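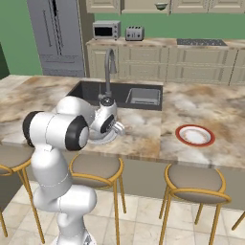

Hiring lenses and camera kit from Nivedberg: your questions

How long is a hire day?
We count a day as 24 hours from when you collect, so if you pick up at 4pm you can bring everything back at 4pm the next day and we'll be perfectly happy. If your shoot overruns (and we've all been there!) give us a ring before the time is up and we'll do our best to extend it for you.

Do I have to leave a deposit?
For most lenses it's £400, held on your card and released once everything has been checked in. Cinema zooms and full camera packages worth more than £3000 need proof of insurance as well, and we're glad to look over your policy if you aren't sure what it covers.

I've never used a cine lens before. Where should I start?
The Zemell prime set is what we suggest to most people moving over from stills. The focus rings turn a good long way, so small corrections are easier to make, and all the lenses in the set share a front diameter, so your matte box stays put when you swap. It's £99 a day for the set. Do come in half an hour early and have a play with them at the counter, we really do enjoy showing people round them.

Will it fit my camera?
Probably, but please tell us the exact model when you book. We keep adapters for the common mounts and lend them free with any lens. Some older bodies need a support bracket for the heavier zooms, and we'll pop one in the case if yours does.

Can you deliver?
Yes, by courier or from our collection point at Hayes. Allow 2 working days for courier orders, and a little longer in December. Returns go back in the same hard case, with the foam the way you found it, please.

What if something gets broken?
Tell us straight away, and please don't try to mend it yourself, however tempting that little screwdriver looks. Repairs go to the Prernari workshop and we send you their quote before any work is charged.

Do you offer student rates?
We do. Bring a current student card when you collect and we'll take the discount off there and then.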